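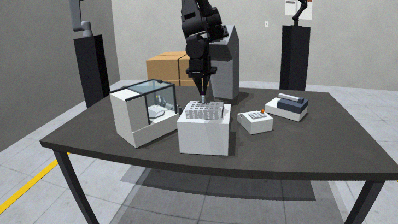
Na Sikder, uma experiência nova começa sempre no ecrã. Antes de qualquer braço robótico tocar num tubo verdadeiro, a bancada inteira é montada em simulação, com os instrumentos nos lugares onde vão ficar, e o programa corre ali até deixar de dar erros. Foi essa a parte do trabalho que a empresa escolheu mostrar no dia aberto de segunda-feira, 9 de agosto, nas instalações de Brurstead.

Os visitantes entraram em grupos de 17, com meia hora para cada grupo. A primeira paragem era uma sala com cadeiras e um projetor, onde Ruben Verbruggen, responsável pela simulação, abriu a célula virtual e pôs o braço central a trabalhar. Começou pela posição que dá mais problemas: o braço desce na vertical sobre o suporte, com a ponta da ferramenta logo acima dos tubos.

«Um erro de dois milímetros no ecrã custa-me um minuto», disse. «Na bancada pode custar-me uma ferramenta e a tarde toda.»

A mesa simulada tem uma cabina envidraçada de um lado do suporte central e, do outro, um aparelho pequeno com uma grelha de poços. Verbruggen mudou a cabina de sítio, rodou-a ligeiramente em relação à borda e voltou a correr o programa. À segunda tentativa, o cotovelo do braço passou demasiado perto do vidro e o percurso ficou marcado a vermelho. Recuou a cabina e repetiu. Uma professora de química perguntou se o programa não podia encontrar sozinho a melhor disposição. Pode sugerir, respondeu ele, mas quem usa a bancada quer chegar às coisas com a mão, e isso o programa não sabe avaliar.

O projeto chama-se Nondow e arrancou em março. Ocupa uma equipa de seis pessoas, quatro delas vindas da bioquímica. A ideia é preparar séries de amostras durante a noite, com o mesmo programa a comandar o modelo e a máquina. Para já, as séries noturnas fazem-se só duas vezes por semana.

A segunda paragem era o laboratório, visto do corredor, através de uma janela. Boris Grgić, que coordena o projeto, explicou que a passagem da simulação para a bancada leva quase cinco dias, gastos sobretudo em calibração. O modelo trata todos os tubos como iguais e os tubos que chegam do fornecedor não o são. Também não prevê bem o que acontece quando uma tampa fica mal apertada. A equipa mantém uma lista dessas falhas e vai acrescentando algumas ao modelo, por ordem de frequência.

Entre o público havia estudantes da escola técnica de Rindley, que quiseram saber se ainda valia a pena aprender a pipetar à mão. Grgić disse que sim e que, na Sikder, todos os programadores passam as primeiras semanas a fazê-lo.

A próxima visita ainda não tem data. As inscrições fazem-se na receção de Brurstead, e as escolas podem pedir uma sessão à parte.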